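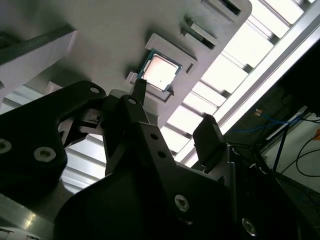 Figure 1. A processor in its slot in the grey tray, with two more slots further along.

Student project report: A place for every processor
Karim El Idrissi

1. Why trays

My project concerns where processors live when they are not in a computer. The answer, in our department's store room when I began in July, was "in whatever was nearest". I found them in envelopes, in the boxes of other processors, and in one case in a mug. Each had at some point been a fairly expensive item, and several probably still worked, although the mug did not inspire confidence.

The task I agreed with my supervisor was to choose a tray, sort the collection into it and write down a system that next year's students could follow without having met me. It sounded like two weeks. It was the whole project.

2. What a tray has to do

A bare processor is an awkward thing to store. The metal lid on top is sturdy enough, but the rim of board around it is thin, and the contacts underneath do not forgive fingers. On some types the contacts are flat pads, on others they are pins, and a pin that has been leaned on stays leaned on. I wanted a tray that held each part by its edges, kept it from sliding into its neighbours, and let a person see what was in the slot without picking it up.

I compared three trays.

The Karagiannis tray was the cheapest and the deepest. Parts dropped in nicely and then had to be persuaded out again, usually by turning the tray over, a method I cannot recommend to anyone who likes their pins straight.

The Zernetness tray had a lovely hinged lid. With the lid shut you could not read anything, and with the lid open it fell over backwards. I lost an afternoon to it.

The Mirura tray had low walls and a wider gap at the corners, and it was the one I would have designed myself if I had been asked and had any talent. It is the one we bought.

The tray in Figure 1 is light grey plastic, and its slots have raised walls with small notched tabs at the corners. Grey was a good colour for us. The teal-green border of a processor shows up against it at once, so an occupied slot can be told from an empty one from the other side of the bench.

3. Sorting

The old inventory, a spreadsheet called Grukatley after a student who had left long before I arrived, claimed that we owned 1,205 processors. I was given access to it with some ceremony. It had a column headed "Condition" in which the most common entry was "yes".

I went through the cupboards in the mornings, before the lab filled up, and made up a new list as I went. Each part was looked at under the bench lamp, checked for bent pins or scratched pads, and given a slot reference made of a tray letter and a number. The markings on the lids were the slowest part. They are faint, they vanish under direct light, and a good many were hidden beneath old thermal paste that had set like icing. I cleaned these with isopropyl alcohol and cotton buds, and I now know more than I would like about which shops sell cotton buds in bulk.

Grukatley turned out to be optimistic. A fair number of its rows described the same processor on different days, and one whole block was graphics cards.

4. Handling rules

The rules are taped inside the cupboard door:

Wear the wrist strap, and clip the other end to something.
Lift by two opposite edges. Do not touch the underside.
Lower the part flat into the slot and let go only when it has settled.
Line up the corner marker the same way in every slot.
If it does not sit level, take it out and start again. Do not press.
Write the slot reference on the list before you close the cupboard.

The fifth rule was added after I had pressed.

5. What went wrong

I ordered labels before deciding where they would go. The roll held 4,000, and they were wider than the strip between the slots, so they covered the tabs. We have used seven. They are on the cupboard door, holding up the rules.

I also sorted the first trays by age, which seemed scholarly, and then watched everyone look for parts by socket type. Re-sorting took most of a week. Asking people how they searched would have taken one tea break.

6. Where it stands

Everything that passed inspection is in a tray and on the new list. Parts with damage are in a separate tray with a red sticker, and the mug has been washed and returned to the kitchen. Still to do are the older processors with unusual footprints, which rattle in the standard slot and are wrapped in antistatic foam for now. I have left a sketch for an insert in the project folder, along with the unused labels, should anybody have a use for them.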